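Notes on the second edition of *Zindwood*, mostly for my own reference, and for the two people who asked about the collation after my last post.

## The copies

I worked from two copies. Copy A is the 1st printing, bought from a dealer in March. Copy B is the revised printing, on loan from Prys Wynne, who also supplied a photocopy of the publisher's catalogue entry. Both were issued by Deltora in grey cloth, and neither has a jacket. The catalogue gives a print run of 1297 for the first printing and no figure for the second.

## Method

I read both copies against each other aloud, one chapter per sitting, with a ruler under the line. Differences went into a spreadsheet with page, line, reading in A, reading in B, and a code for type. Punctuation was recorded only where it altered the syntax. Line-end hyphenation was ignored.

The first 100 pages are set from the same type, so page and line references agree. After that, the revised printing gains a line on most pages and the numbering drifts. By the last chapter it is 6 pages behind.

## What changed

Most of the variants are corrections of spelling. "Grey" and "gray" are both used in A; B settles on "grey". The ferry is "the Jurkero" in A and plain "Jurkero" in B, with one miss in chapter nine.

Five changes are substantive. Four concern Jia, the narrator's sister:

- Her age at the inquest is removed.
- Her letter in chapter four loses its second paragraph.
- She is no longer named in the dedication scene.
- Her last line of dialogue is given to the narrator.

The fifth is the new final paragraph, which moves the house sale from before the funeral to after it. I think this is a mistake. The earlier order explains why the keys are missing in chapter eleven, and chapter eleven was left as it stood.

I don't know whether the author or an editor made the cuts. The Jia changes are consistent enough to suggest one hand - the funeral change reads like another. Prys disagrees and thinks the whole revision was done in a single pass.

The metal bowl is on the table in both of these; the fork and spoon are in both as well.

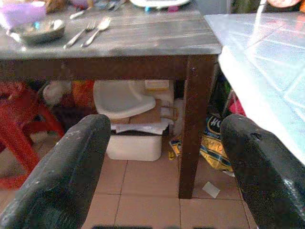
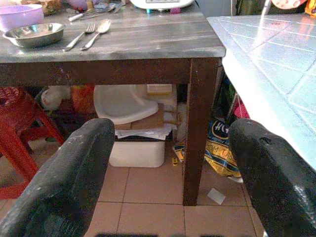 ## Still to do

- Recheck chapters seven and eight, which I read too quickly.
- Find a third copy, preferably of the revised printing, to rule out stop-press corrections.
- Tidy the spreadsheet and put it up as a plain CSV.
- Return copy B.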